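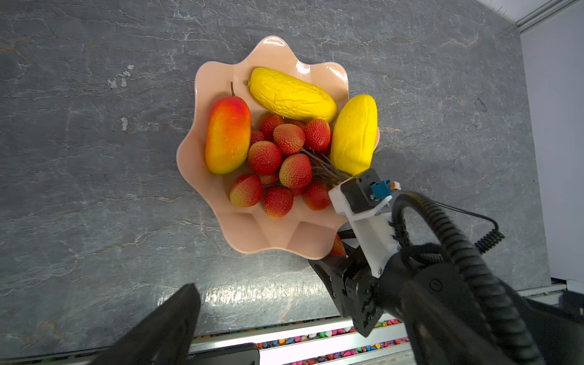 Juni, von rivadeneira

Zemano: Leserbriefe zum Thema Zusammenziehen

Zemano ist eine Sammlung von Briefen an eine Beziehungskolumne, alle auf Deutsch, alle mit derselben Grundfrage: Ziehen wir zusammen, und wenn ja, zu wem? Ich habe die Kolumne jahrelang betreut (sie lief unter dem Namen Zilow) und irgendwann gemerkt, dass ich auf einem ziemlichen Schatz sitze. Also habe ich angefangen, die Briefe abzutippen, zu sortieren und mit Schlagworten zu versehen. Mit dem Segen der Leute, die sie geschrieben haben, versteht sich!

Was drin ist

In der Datei briefe.csv stehen 1.525 Briefe, einer pro Zeile. Ursprünglich waren es 1.620, aber bei manchen kam die Einwilligung nicht zurück, und fast 80 waren Nachfragen zu einem älteren Brief, die für sich allein keinen Sinn ergeben. Die Spalten:

id: laufende Nummer, mit Lücken. Bitte nicht neu durchzählen, die Antworten hängen daran.
text: der Brief, Anrede und Gruß abgeschnitten.
thema: eines von vier Schlagworten, nämlich geld, tempo, kinder oder familie.
fernbeziehung: ja, nein oder leer. Leer heißt, dass ich es aus dem Brief nicht herauslesen konnte.
antwort: meine Antwort in der gedruckten Fassung, also gekürzt.

Über die Schlagworte kann man streiten. Jemand schreibt drei Absätze über die Miete und im letzten Satz steht dann, dass die Schwiegermutter einen Schlüssel haben will. Ist das geld oder familie? Ich habe in solchen Fällen nach der Frage entschieden, die am Ende wirklich gestellt wird, auch wenn sie nur einen halben Satz lang ist. Wer das anders sieht, darf gern eine eigene Spalte anlegen und mir schicken, ich bin neugierig!

Was ich verändert habe

Namen, Orte, Berufe und Haustiere sind ausgetauscht. Ja, auch Haustiere, ein Papagei mit Spitznamen ist schneller wiedererkannt als sein Mensch. Im Text stehen dafür Platzhalter in eckigen Klammern. Rechtschreibung und Zeichensetzung sind geblieben, wie sie waren, auch die Briefe ganz ohne Punkt und Komma. Die lese ich übrigens am liebsten.

Geschlecht und Orientierung habe ich nur dann im Text gelassen, wenn die Person ausdrücklich zugestimmt hat. Eine eigene Spalte dafür gibt es nicht und wird es auch nicht geben.

Wofür es taugt und wofür nicht

Gut geht alles, was mit Sprache zu tun hat: Wie formulieren Leute einen Vorwurf, den sie nicht machen wollen? Wann wird aus »wir« plötzlich »ich«? Auch für Schreibgruppen und Seminare in der Beratungsausbildung habe ich die Briefe schon hergegeben, das hat prima funktioniert.

Schlecht geht jede Statistik über Paare. Wer zufrieden ist, schreibt mir nicht, und wer gerade mitten im Umzug steckt, auch eher selten. Außerdem sind die Briefe von mir vorsortiert, nach Geschmack und manchmal nach Platz auf der Seite. Und bitte keine automatischen Ratschläge daraus bauen. Meine Antworten waren für eine bestimmte Person gedacht, und bei ein paar davon würde ich mir heute selbst widersprechen.

Bekannte Macken

Ein Teil der Umlaute in den älteren Zeilen ist kaputt, das kommt von der Übernahme aus Sellevov, unserem früheren Redaktionsprogramm. Ich repariere sie nach und nach. In der Spalte antwort fehlt außerdem gelegentlich der letzte Satz, wenn er im Druck weggefallen ist.

Nutzung

Für Lehre und Forschung frei, bitte Zemano als Quelle nennen. Für alles Kommerzielle vorher fragen. Wer einen eigenen Brief in der Sammlung erkennt und ihn doch lieber draußen hätte, schreibt mir kurz mit der id. Montags gehe ich die Post durch und lösche die Zeile dann gleich.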